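# Pinça manual Lonum, revisão C

Pinça de duas garras paralelas, operada à mão, para montagem em casa ou em oficina partilhada. O conjunto serve para demonstrar movimentos de preensão que depois são reproduzidos num braço com a mesma geometria de garras. Projeto de Anouk Timmermans e Vaughan Hinds; peças impressas e kit de ferragens distribuídos pela Wesarness.

## Características

| Parâmetro | Valor |
|---|---|
| Massa, sem câmara | 303 g |
| Curso total entre garras | 69 mm |
| Acionamento | gatilho com retorno por mola |
| Registo de abertura | codificador magnético no eixo do gatilho |
| Referência do kit de ferragens | 1511 |
| Referência do par de almofadas | 2380 |

O curso é medido entre as faces interiores das almofadas, com o gatilho solto. Almofadas de espessura diferente obrigam a repetir a calibração do zero.

## Montagem

As guias lineares entram no corpo antes da tampa. Apertar os quatro parafusos M3 em cruz e verificar o deslizamento antes de ligar a mola. Se uma garra chegar ao batente antes da outra, a cremalheira está desfasada um dente: abrir, recuar o pinhão e repetir. Não usar massa lubrificante nas guias; óleo leve, uma gota por lado.

O suporte da câmara fixa-se ao corpo e não à tampa. Na revisão B fixava-se à tampa e a folga aparecia na imagem.

## Ensaio em mesa

Para o primeiro ensaio convém um objeto rígido, com bordo saliente e cor contrastante com o tampo. Abrir as garras por completo, aproximar, fechar sobre o bordo e levantar. As louças de casa de banho servem bem: o bordo curvo denuncia logo um desalinhamento entre as faces.

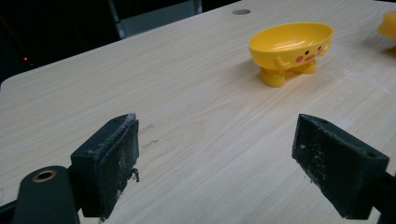
*Garras abertas sobre o tampo; saboneteira amarela em forma de pinto ao fundo, à direita.*

Repetir a sequência com o objeto rodado um quarto de volta. A leitura do codificador com a pinça fechada em vazio deve voltar ao mesmo valor no fim de cada série.

## Almofadas

As almofadas são consumíveis. Pó e aparas na face de contacto reduzem o atrito; limpar com pano húmido e deixar secar. Substituir o par quando a aresta inferior começar a desfazer-se, mesmo que a face ainda agarre. Trocar só uma desloca o centro de preensão.

A colagem é feita com fita de dupla face. Quem preferir cola de contacto terá de raspar o assento na troca seguinte.

## Compatibilidade

- Corpo da revisão B: aceita as garras da C, mas não o suporte da câmara.
- Placa Trirkanetti: ligação direta do codificador, cabo de quatro condutores.
- Outras placas: ver o esquema no ficheiro de ligações.

Última alteração: 16 de outubro de 2018. Corrigida a ordem de aperto da tampa, por indicação de Þórarinn Mogensen.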